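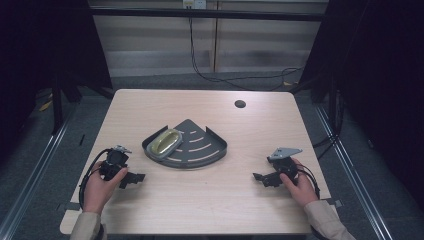

Do you need to know anything about chamber music before you go and hear a string quartet play?

You need a seat, a sweater (old churches are drafty) and a free evening, and the rest comes to you while you listen.

I get asked this a lot by friends I am trying to drag along, and I asked it myself before my first one, which was a good many winters ago now. I had it in my head that everybody else in the room would be following along with a score on their knees. There was one man doing that, and he fell asleep in the slow movement.

Anyway, last week I went to hear the Warnen Quartet at the old Trendano chapel, and I have been humming bits of it ever since, so I thought I would write it down while it is fresh. The chapel holds 210 people if you count the bench by the radiator, and I would say over 200 of us had turned up, which made for a lot of coats and a very long line for the coat hooks. I ended up with mine on my lap, as usual.

They opened with Haydn, one of the "Sun" quartets, and I do love it when a group starts with Haydn. It lets your ears settle in. The cello gets the tune first in the opening movement, and the cellist took it so easily and so kindly, like someone telling you a story across a kitchen table, that I stopped fussing with my coat and just sat there. The minuet was a touch fast for my taste, but I am slow at most things, so take that with a grain of salt.

Then came the new piece, a quartet by a composer called Khosravi that I had never heard a note of before. I will admit I was bracing myself a little! It begins with the viola alone, very quiet, sliding between two notes for so long that you start to hear little colors in between them, and then the others creep in underneath. There is a plucked section in the middle that had a child near me bouncing in her seat. I lost the thread somewhere after that, and found it again near the end when the viola came back. I would happily hear it a second time, and I think I'd need to.

After the break (tea in paper cups, ginger cookies, all gone by the time I got there) they played the Ravel. I have had a recording of it for years and know every scratch on it, but the second movement in a room, with all that plucking flying from one side to the other, is a different animal. The second violinist was grinning the whole way through it, and so was I.

They are back in November with Schubert's "Death and the Maiden," this time in the bigger hall on Plurby Street, which seats 700. I do wonder how the quiet parts will carry in there, so I'm going to try for something near the front, on the cello side.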